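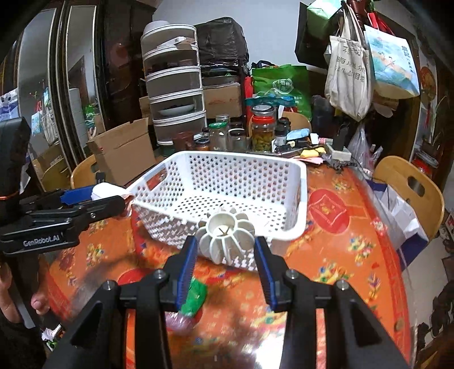
A white basket on an orange and red patterned cloth.

Solby's swap room is back, and it's bigger than ever

The Solby household swap has moved into its new home on the ground floor of the old Arulex building, and what a difference the extra space makes! The doors opened on Saturday with 49 tables of kitchenware, linen, lamps, toys and garden bits, nearly twice what would fit in the library annexe.

The idea is the same as before. You bring clean things you no longer need, you get a token for each one, and you spend your tokens on whatever catches your eye. No money changes hands between swappers, and leftover tokens can be kept for next time or dropped in the jar by the door for families who are setting up home from scratch.

By closing time 2995 items had found new owners, a record for the swap by a long way. Baking tins went first, as they always do, followed by curtains and anything at all for storing laundry or toys. A complete set of Gristska soup bowls was gone within minutes, and there was a very cheerful tussle over a box of jigsaw puzzles (shared out in the end, with a promise to trade back in December).

New this season is the mending corner, run together with the Sugawara sewing shop from Mill Lane. Bring a torn pillowcase or a coat with a stubborn zip and they will show you how to put it right – thread and needles are provided. Around 90 people stopped by on the first day, and several stayed all afternoon.

The swap will now run once a month until the summer, always on a Saturday, from 10 in the morning until 4. Up to 7 items per person can be handed in on the day. Larger furniture can't be taken at the door, but there is a noticeboard in the hallway where you can pin up a card with the measurements and a phone number. It was already filling up nicely by lunchtime, with two bookcases and a piano stool looking for a home.

Entry is free. Please use the side entrance on Quay Street while the front steps are being repaired, and bring your own bags.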